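Jalora Matte White Sorting and Display Top

Item group: jewelry bench surfaces
Made by Cledent
Works with: Kontogiannis bench frames, Raro clamp-on lamps

Overview

The Jalora is a plain white work surface for sorting, checking and laying out small jewelry. It replaces the felt pad or tray liner on a repair counter or intake desk. Felt holds lint and catches on prongs and open links. The Jalora face has no nap and no printed grid, and it can be wiped between pieces.

The top is sold as a drop-on panel. It rests on an existing bench and is held by four rubber corner pads on the underside. For a permanent setup, order it with the rail kit for the Kontogiannis frame.

Surface

The face is a matte white coating, applied in one pass and cured before trimming. There is no joint across the working area. Gloss level is kept low so that a lamp placed at a normal angle does not leave a bright spot next to the piece. Shadows stay soft under a diffused lamp. With a bare bulb they will be harder, and a second lamp on the opposite side is advised.

Yellow metal shows clearly against the white. Silver and platinum have less contrast. For those, use the gray version of the same panel – same size, same coating, different pigment. 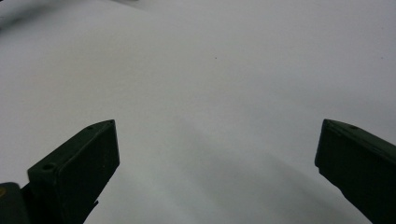
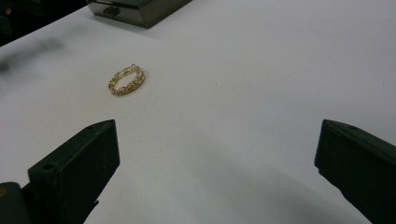
Matte white top. Second photo: openwork gold-colored ring lying flat on the surface.

Size and fit

Standard panel length: 2000 mm
Half panel length: 1000 mm
Depth: 600 mm
Thickness: 18 mm
Weight, standard panel: around 49 lb
Edge: square, lightly eased on all sides
Corner pads: four, factory fitted, replaceable

Measure the bench before ordering. The panel may overhang the front of the bench by up to 30 mm without support. Anything more than that needs the rail kit. Panels cannot be cut after coating, as the trimmed edge will not be sealed.

Lighting

Any diffused bench lamp can be used. The Raro clamp-on lamp fits the rear edge of the panel with its standard jaw and needs no adapter. Set the head to the rear left or rear right, above eye level. Fine lattice and braided bands are easier to read with the light coming from one side, where the openings throw a small shadow onto the white. Straight overhead light flattens them.

Cleaning

Brush off dust and metal filings first. Wipe with a damp cloth and mild soap, then dry. Isopropyl alcohol is safe for ink and polish marks. Do not use acetone, pickle solution or abrasive pads. Abrasives raise the gloss in patches, and the finish cannot be restored on site.

Dark specks show on white. Check the face before weighing or photographing a piece.

Limits of use

The Jalora is not a soldering surface. Keep torches, hot tweezers and pickle pots on a separate block. Do not hammer, saw or file directly on the panel. Steel tools may be set down on it but should not be dragged.

Ordering

J-121 Standard panel, white
J-121G Standard panel, gray
J-121H Half panel, white
J-121R Rail kit for Kontogiannis frame
J-121P Replacement corner pads, set of four

Standard panels ship flat in a reinforced carton. Two people are needed to lift one out. Check the face and corners for damage before removing the film, and keep the carton until the panel is in place. Rail kits ship separately – screws included, driver not included.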